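Food Preparation Basics, Unit 4: Steam and Moist Heat
April 2021 | Marlene Falcão
Reading time: 2 minutes

We use cookies to remember your settings. Accept | Manage

Steaming is cooking with water vapor. The food sits over boiling water and does not touch it. When vapor meets a cooler surface it turns back to liquid, and in doing so it gives up a large amount of heat. A burn from steam is often worse than a burn from a splash of hot water for the same reason, so treat an open pot with respect.

At sea level, water boils at 212°F and the steam over an open pot is no hotter than that. Turning up the dial past a steady boil does not raise the temperature. It only uses up the water faster.
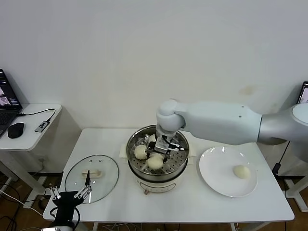 Dough behaves differently in steam than in an oven. The surface stays moist, so it never gets hot enough to brown. The starch takes up water and sets, the proteins firm, and the gas trapped in the dough expands until the walls around it are stiff enough to hold. A baked roll has a crust to support it. A steamed bun has only a thin skin, and it can wrinkle or sink if the dough was left to rise too long.

For the lab in Silton Hall we use the plain dough from the Unit 3 sheet. Points to remember:

- Bring the water to a boil before the food goes in.
- Leave space between pieces. They swell, and they stick where they touch.
- Keep the water level below the tray.
- Steam for 20 minutes with the lid on. Do not lift it to check.
- Turn off the heat and wait 2 minutes before opening.
- Tilt the lid away from your face.

Condensation is the usual cause of spots on the top of a bun. Vapor collects under the lid and drips. A domed lid lets much of the water run down to the rim – a flat one drops it straight onto the food. A cloth tied under the lid also works, as long as the corners are kept clear of the burner. 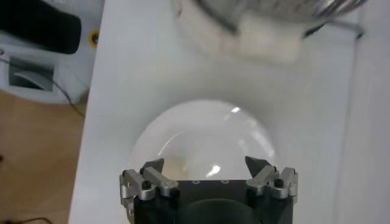 Gilmar Araújo asked whether the waiting time matters if the lid is already dry on the inside. He had opened his pot right away in the last lab and the buns fell, though the dough had looked fine going in.

It does matter. The sudden drop in temperature shrinks the gas inside the bun before the crumb has firmed up. Overproofed dough gives much the same result, so change one thing at a time when you repeat the test and write down which one it was.

Altitude will come up again in June with pressure cooking. For now, note that at 3000 meters water boils near 194°F, and steaming times have to be longer.

Reading for next class: the Coutinho handout, section 2.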